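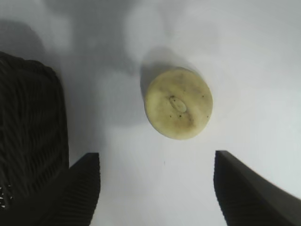 Petronella Hendricks

Print | E-mail

I paid off my car in January. The last payment was $2,190, which cleared out everything left on the loan in one go. I had been putting money aside for it since the summer and wanted to be done.

I assumed that was the end of it. I would send the money, the loan would close, and the title would show up in the mail. It took a good deal longer than that, so I'm writing down how it went for me.

The first mistake was mine. I looked at the balance on the Cludska website and sent that amount. The balance on the website is what you owe that day, before the interest that builds up while your payment is on its way. What you want is a payoff quote, and it has its own page under "Loan Services," then "Letters and Forms." The quote gives you one number that is good through a certain date. I sent the plain balance from my checking account on a Friday evening, it posted the next week, and I was left owing $18.

I didn't know about the $18. Autopay had been turned off when I made the big payment, because the system took it as my regular payment for the month and then some. No bill came. I found out when I called to ask where my title was. The woman on the phone was nice about it and took the money over the phone with no fee. She also told me that the loan had been sitting open the entire time, so none of the title paperwork had started.

Once the loan was closed for real, I got a letter in the mail that said "Paid in Full" with the account number on it. Keep that letter. I have used it twice already. I scanned it and put the paper copy in the folder with the bill of sale from Sárközi Motors, where I bought the car.

After that comes the lien release. In my state the lender holds the title electronically while you are paying, and when you finish they tell the state they no longer have a claim on the car. Then the state prints a title and mails it to you. Other states do it differently. My brother-in-law had his title in a drawer through his whole loan with the bank's name printed on it, and he had to take a form to the county office to get the name taken off. Look up your own state before you call anybody.

Cludska told me to allow 20 business days. I put that on the calendar and left it alone. When the date passed I called again and got a man named Đức Đoàn in the title department, who was the first person able to look at the actual release. He said it had gone out on time but had been sent back by the state. The address on file was my old apartment on Muleck Street. I had changed my address with the lender, and with the post office, and on my driver's license. The vehicle registration is a separate record, and I had missed it. I'd been renewing online and clicking past that page for two years.

So I fixed the registration address, which you can do from home, and he sent the release again. He gave me his extension and told me to call if it hadn't gone through in a week. It went through. The title came in a plain white envelope that I nearly put in the recycling with the grocery flyers.

A few other things I ran into.

I had a service contract on the car, rolled into the loan when I bought it. It was through a company called Flondar and I had forgotten it existed. I called them to ask if paying off early made any difference. The contract keeps running, but if I cancel it now, any refund comes to me, where before it would have gone to the lender. I decided to keep it for the time being. If you have gap coverage, ask about that too. I didn't have it, so I can't tell you how the refund works.

My insurance policy still had Cludska listed as lienholder. The agent took them off in one short call after I e-mailed the Paid in Full letter. My premium stayed the same. I could have raised my deductible at that point, as the lender had required a low one, and I may do it when the policy renews.

My credit score went down a little the month after. I had read that this can happen when you close your only installment loan, so I wasn't worried. It has come partway back. I'm not planning to borrow for anything this year.

As for the money that used to go to the payment, I set up a transfer for the same amount on the same day of the month into a savings account. I don't miss it because I never had it to begin with. The car needs tires before next winter and the transmission has started to shift a bit late going uphill, so I expect some of it will get used.

The title is in the fireproof box with the passports now. The spare key is in there too, after I spent most of a Saturday morning looking for it.

E-mail this post | Print this post

51 shares | 18 comments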